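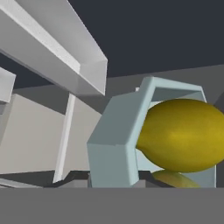 Vol. 12, p. 55

Home | Current issue | Archive | Authors | Contact

4. Do pictures in assembly leaflets cut returns?

Figure 4. Computer rendering with shaded surfaces: a long pale gray bar with a channel-like profile and a squared-off end, and a smaller white block, partly shown.

The claim that better pictures lead to fewer returned goods is repeated so often in the trade literature that it is rarely given a source. Where a source is given, it is usually the Merkevard survey of flat-pack buyers. We went back to that survey expecting to find a modest effect. What we found was a question that could not have measured one.

Merkevard mailed its form to 3,000 households that had bought a shelf or cabinet kit. People who had returned the kit were asked why, and "unclear instructions" was the first choice on the list. The words "unclear instructions" do not separate pictures from text, from missing pages, or from a leaflet packed with the wrong kit. A buyer who lost patience and a buyer who was short a bag of screws could both check that box in good faith. Later papers treat every such answer as a complaint about the drawings.

The Nindent trial is better designed and deserves a more careful reading. One group of buyers received line drawings and the other received shaded renderings, a style of the general kind shown in Figure 4. The renderings group sent back fewer kits. The leaflet with renderings was also longer, had larger type, and carried a phone number on the front page that the older leaflet lacked. Any of these could account for the difference. The authors mention the phone number in a footnote and then draw their conclusion as though they had not.

We are also uneasy about the time limit. Nindent stopped counting returns after 30 days. Several of the stores involved accepted returns for much longer, and a kit that sits unopened in a garage until February will not show up in the data at all. Buyers who put off the job may well be the ones who find leaflets hardest to follow.

A weaker claim, that shaded pictures help people pick out the right part, has more behind it. Even so, the tests we reviewed were done at a desk, with the parts laid out and good light. Picking out a part is one step in a job that mostly consists of holding things level and reading the next page with both hands full. Khondokar, a chain with its own test room, reported quicker part selection and no change in finishing time. That result is seldom cited.

None of this shows that pictures are useless, and we would not want a store to go back to a page of dense type on the strength of our reading. It does mean that the savings figures now quoted in sales material rest on very little. A fair test would change the pictures and leave the rest of the leaflet alone.

Print this section
E-mail this section

Related items
Type size and reading errors in household leaflets
What the Vurkelard returns records leave out
Checklists with a first choice: order effects in mail surveys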